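4. Advance notice of military exercises

4.1 What the rule asks for

Under the Skurham arrangement, a state that plans a large exercise near a shared border must tell its neighbours at least 21 days before the first troops move. The notice has to give the place, the dates, the type of forces taking part and the name of an officer who can answer questions. It doesn't have to give the purpose of the exercise, although many governments choose to add one. Smaller exercises fall outside the rule, and so do exercises called without warning to test readiness. The second gap has been discussed at every review meeting and is still open.

Earlier work has mostly asked whether states comply. Csizmadia's study of the first review period treated a notice as either sent or not sent and found that most were sent. We think this misses a good deal of what goes on. A notice can arrive in time and say almost nothing, or arrive late and answer every question the other side was likely to put. Our interest is in the wording, and in what the receiving government did in the days after the notice came in.

4.2 Material

The notices are held in the Sinum archive, which keeps the original text, the English translation and any replies passed through the same channel. The archive held 3,777 notices when we closed our search. From these we drew a random sample of 800, spread across the years so that the busy early period wouldn't crowd out the rest. Notices that only corrected a spelling or a map reference were counted as part of the notice they corrected.

Eyerusalem Alemayehu and Alun Gethin coded the sample separately, using the list of headings in Appendix B. They disagreed on the main category in 39 cases. Cameron Cowie, who had taken no part in the coding, read these and made the final decision. Most of the disagreements were over replies that thanked the sender and complained in the same paragraph. We coded such replies as complaints if they asked for any change to the exercise, and as acknowledgements if they did not.

We also used interviews with serving and retired officials who had drafted or received notices. These were carried out by Catrin Gittins and Farhad Shojaei. Officials are identified by role only. Two of them asked to see their quoted words before publication and one made a small change.

4.3 Wording and reply

Short notices were more likely to draw a question than long ones. This is no surprise. More useful is what the questions were about. Receiving governments seldom asked for troop numbers, even where the figure given was plainly a round one. They asked about dates: whether the end date included the journey home, whether units would stay on for maintenance, and whether a second exercise was planned in the same area. A retired liaison officer explained it this way: "We could live with a wrong number. We could not live with people who were still there a week later."

Statements of purpose had a mixed effect. Where the purpose was described in general terms, such as routine training, the reply was usually a plain acknowledgement. Where the notice described the exercise as an answer to something the neighbour had done, the reply nearly always disputed that claim and often left the practical details alone. Officials on both sides told us that they saw these passages as written for newspapers at home. They still felt they had to answer them, as silence might later be read as agreement.

The Veltine channel shows the pattern well. For several years the two defence ministries there used a fixed form with no room for comment, and replies came back quickly. In September of the year the form was replaced by a letter, the first reply ran to four pages and dealt mainly with the opening sentence. The contact officers went on speaking by telephone throughout, and both described those calls as normal.

4.4 Limits

The archive contains only what was passed through the formal channel. Calls, visits and messages between attachés are missing unless a later letter mentions them. Translations were made by different offices over a long period, and a word such as "regret" may stand for terms of quite different strength in the originals. We checked the original wherever a coding decision rested on a single word, but could not do so for every text in the sample. We also can't say anything about exercises that should have been notified and were not.
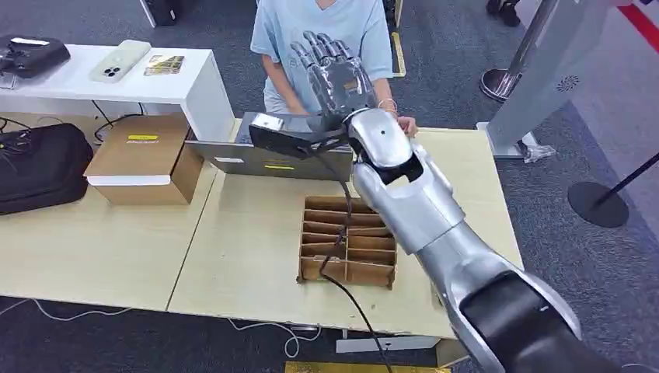
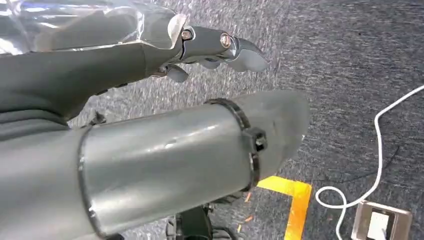
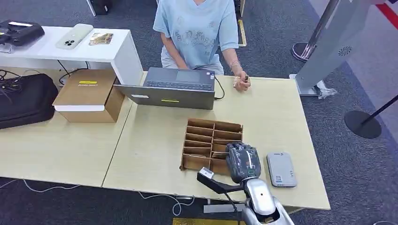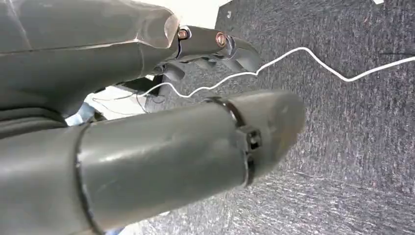

Figure 3. Robotic hand (first and second panels); seated person with open laptop (third); gripper finger (fourth).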